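Leave the Yellow Alone

I moved to Arkport in February, and everyone who visits asks when I'm painting over the yellow. Never! I love it. Somewhere along the line we all agreed that grown-ups live in oatmeal, and I'd like a word with whoever decided. 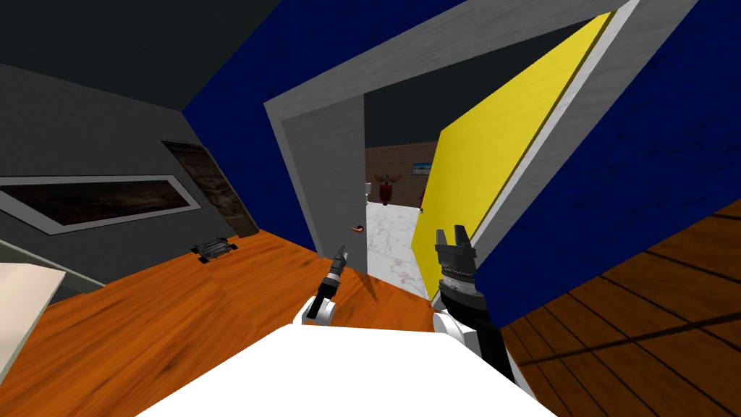
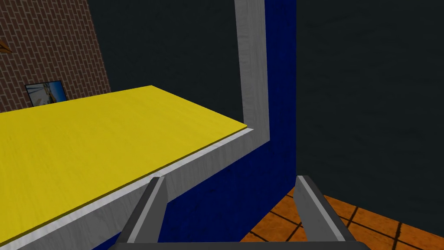 My last place was gray on gray, 900 square feet of it, and I spent 3 winters feeling like I lived inside a filing cabinet. Resale value, people say. Fine, but I'm not selling on Friday, I'm eating breakfast.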